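11/10/18, Fokallow workshop, storm damage log

Wind gauge on the Lenard mast was taken down for inspection following the storm. The recorder shows a peak gust of 69 mph before the signal was lost. The cup assembly is intact, but the bearing is scored and the lower bracket has bent away from the mast. Rain entered the junction box through the cable gland.

**Work carried out**

- Junction box drained, cleaned and left open on the bench.
- Bearing removed and replaced from stock. The old part is bagged and tagged 2810.
- Bracket straightened in the press. A hairline crack was found near the upper bolt hole, and the bracket has been withdrawn from use.
- Recorder data copied to the shared drive. There is a gap of 90 minutes, and it should be left blank in the summary table. Values are not to be filled in from the Ikeda station, which stands in the lee of the ridge.

The Planent rain gauge was checked at the same time. Its funnel was blocked with leaves and small twigs. The total for the night is therefore too low and has been flagged in the record. The fence on the north side of the enclosure is down in 3 places, and a fallen limb is resting on the cable run. The limb is not to be moved until the supply has been isolated.

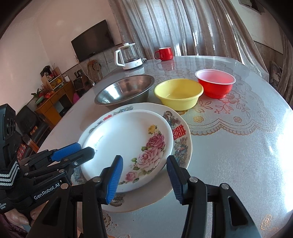

Ikeda replied that the gap should also be marked on the printed chart, and that the February storm record was misread for want of such a note. This is accepted. The chart will be reissued with the missing period shaded.

Outstanding: new bracket to be ordered, same pattern but heavier plate. Cable insulation to be tested before the mast goes back up. Spare gland is in the second drawer, wrong thread, do not use.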